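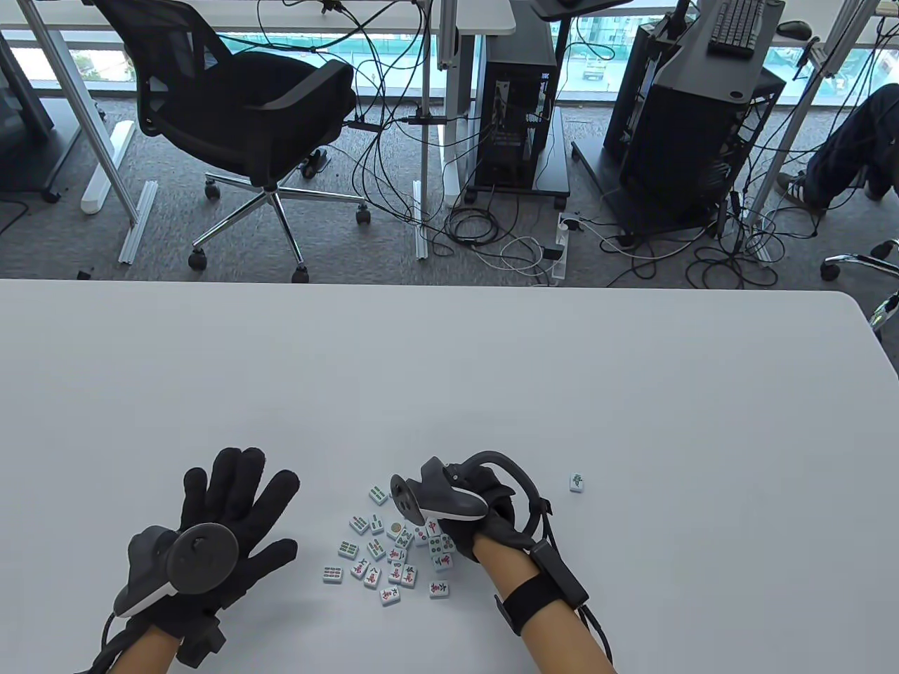 How do you clean an old mahjong set without wrecking it?

Slightly damp cloth, a drop of dish soap, and a lot more drying time than you'd think. I've done a fair few op-shop sets on the kitchen bench now, and water sitting in the carved bits is what does the damage, so everything below is about keeping it out of there (or getting it out again quickly).

## What you'll need

- two bowls, one with lukewarm water and dish soap, one with plain water
- a soft toothbrush, the baby kind if you can get it
- a couple of microfibre cloths
- an old towel you don't mind losing
- cotton buds

## First, work out what they're made of

Bone and bamboo sets have a dovetail joint down the side, and you'll often see little pores or flecks in the bone. Don't wet those at all! Dry brush, dry cloth, done. Modern plastic ones, usually white with a coloured back, are much tougher, and they're what the rest of this page is for.

My everyday set came from a garage sale in Prasasville for 19 dollars, case included, and it was grey with years of hand cream and chip grease. I nearly walked past it.

## Washing

Do one suit at a time. I lay them out face up on the towel in number order, which makes a missing tile jump out at you straight away.

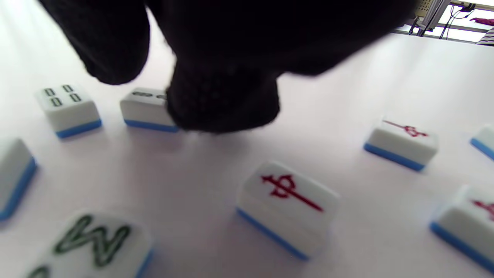 Dip the cloth, wring it until it's barely damp, and wipe the face, then the sides, then the back. Use the toothbrush on the engraving in small circles and go easy on the red paint — it always seems to be the first colour to lift. Wipe again with plain water, then stand the tile on its edge on a dry bit of towel.

The seam where the two colours meet holds a surprising amount of gunk. Run a cotton bud along it.

## Drying

Leave them overnight, out of the sun and well away from the heater. I once put a batch on the windowsill in January and 2 of them came apart at the glue line. I've never quite forgiven myself for that.

If the case smells musty, leave it open with a saucer of bicarb inside while the tiles dry. Mine took 17 days to stop smelling like a shed, and I did swap the bicarb partway through.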